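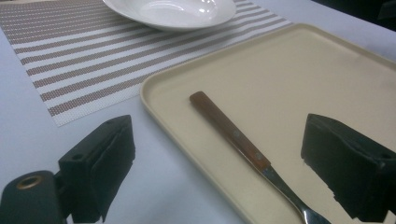 Tray, striped placemat, white plate and wood-handled knife, item 3.

Perkuretti House Dining Group
Minutes of the meeting held 2018-01-25 in the small dining room

Present: Bianka Pap (chair), the kitchen lead, both dining room leads, two residents' representatives, the purchasing clerk (minutes).
Apologies: the evening supervisor.

1. Minutes of the last meeting

The November minutes were read and accepted with one correction. Under "Breakfast," the toast rack was listed as lost. It had been moved to the second floor pantry and has been returned.

2. Matters arising

The drawer dividers have been fitted. Teaspoons are still ending up in the fork section after the evening wash. The kitchen lead will speak to the evening team.

The hinge on the tall linen cupboard was repaired. The door now closes but has to be lifted slightly. No further work for now.

3. Table settings

The group looked at the proposed setting for the main dining room: a striped woven placemat in white and taupe, a white plate with a wide rim, a beige plastic tray, and a table knife with a reddish-brown wooden handle.

Placemats. The residents' representatives liked the stripes and thought they would look good on the white tables. One dining room lead asked how the weave would clean up after gravy. The supplier, Grornell, says the mats can be wiped or rinsed in cool water. It was agreed to test this in our own kitchen before ordering for every table. The mats are to be stored flat, as the last set was rolled and never lay straight again.

Plates. The plate has a shallow well. The kitchen lead is in favor, as it will take stew or pasta with sauce as well as a regular dinner. One representative said the rim is wide and portions might look small. The kitchen lead replied that portions are weighed and will stay as they are. It was asked whether the plates would stack in the present rack. To be checked.

Trays. These are for residents who eat in their rooms and for anyone who likes to carry their own meal. The raised lip is low. A dining room lead was concerned about soup spills and would like to see a deeper one. Bianka Pap pointed out that deeper trays do not fit the cart shelves, and that soup could go up in lidded cups. The group agreed to stay with the low lip for the trial. In the main dining room, plates will be taken off the tray and set on the placemat.

Knives. There was a long discussion about the wooden handles. The kitchen lead would prefer all-metal knives, which can go through the machine with everything else. The representatives said the wooden handles are more comfortable to hold, and that two residents with stiff hands had asked for them by name at the last coffee morning. Agreed that the wooden-handled knives will be washed by hand and dried straight away, and that they will have their own tub by the sink. If this is not kept up during the trial, the group will go back to metal.

Decision: trial of the full setting at 8 places by the windows. Comments to be written in the notebook on the sideboard.

4. Costs

The quote from Grornell for the complete order is $521, delivered. Tlapale quoted $407 for the same quantities but could not supply the placemats in a stripe, only in plain gray. The purchasing clerk will ask Tlapale for a price on plates and trays alone. No order will be placed until the trial has been reviewed.

5. Old crockery

There are 11 soup bowls with chips on the rim. These are to be taken out of use now. The floral side plates are sound and will be kept for the garden lunch. One representative asked to have the old brown teapot for the craft room. Agreed.

6. Dining room

The radiator nearest the serving hatch is still too hot to sit beside. Lamon, the heating firm, has been called and will send someone to look at the valve. Until then the end table will be pulled out a little, leaving room for walkers to pass.

The representatives asked for the blinds to be lowered at lunch on bright days. The dining room leads will see to it.

7. Any other business

The salt shakers are clogging again. Rice to be added when they are filled.

A resident has asked for mustard to be on the table and not only at the hatch. Agreed, small jars, one to a table.

Actions

Kitchen lead: speak to evening team about teaspoons; test a placemat with gravy; check plates in the rack; set up knife tub.
Dining room leads: lay the trial places; put out notebook; lower blinds; move end table.
Purchasing clerk: new price from Tlapale; follow up with Lamon; mustard jars.
Bianka Pap: tell residents about the trial.

Next meeting: to be called by the chair when the trial comments are in.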